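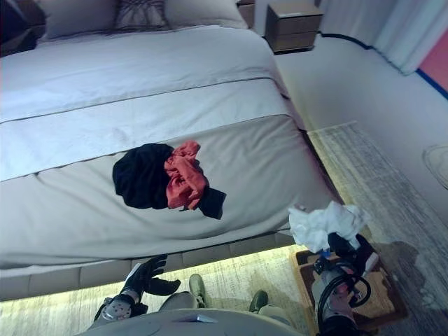 6.4 Hand does not release a garment (fault 238)

Fault 238 is set when the hand has been commanded open and the finger position does not reach the open limit within 2 seconds. The arm holds its last position and the task queue stops. The hand stays powered and can still close.

The usual cause on laundry tasks is thin fabric drawn into a finger joint. Less often, the open limit has been lost after a hand swap.

CAUTION: Do not pull the fabric while the fault is active. Pulling can back-drive the finger and clear the fault, and the queue will then resume with your hand inside the work area.

1. Press the stop button and wait for the status light to turn solid amber.
2. Support the forearm from below. Keep clear of the cable loops.
3. Set the hand supply switch to OFF.
4. Open the fingers by hand, starting with the one farthest from the thumb. If a finger will not move, go to 6.5.
5. Ease the fabric out along the line of the finger. Cut it if it is wound around a joint.
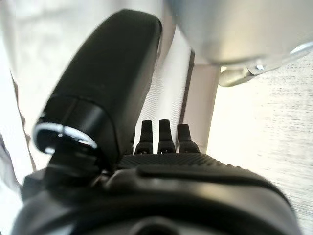 Page last changed: January, R. Sikora

6. Inspect the finger joints and contact surfaces for thread and lint. Remove it with plastic tweezers. Do not use compressed air, as it drives lint into the joint housing.
7. Restore hand supply and run Hand > Home. The current reading must stay below 300 mA for the full stroke.
8. Clear the fault and restart the task from the first item. Do not use Resume.

Note: After Resume, the controller treats the held item as placed. At the Skarnness site this caused the arm to travel to the tray with a sock still in the fingers.

Note: Jumik hands with a cycle count over 1,972 may fault at step 7 with no fabric present. Replace the tendon set before further use.

If fault 238 returns within the same task, tag the unit out and send the hand log to Irena Szulc at Kwiatkowski service. Include the fabric type, the finger affected and the reading from step 7.

6.5 Finger locked with supply off

Do not force the finger. Remove the hand at the wrist coupling as described in 9.2, leaving the fabric in place.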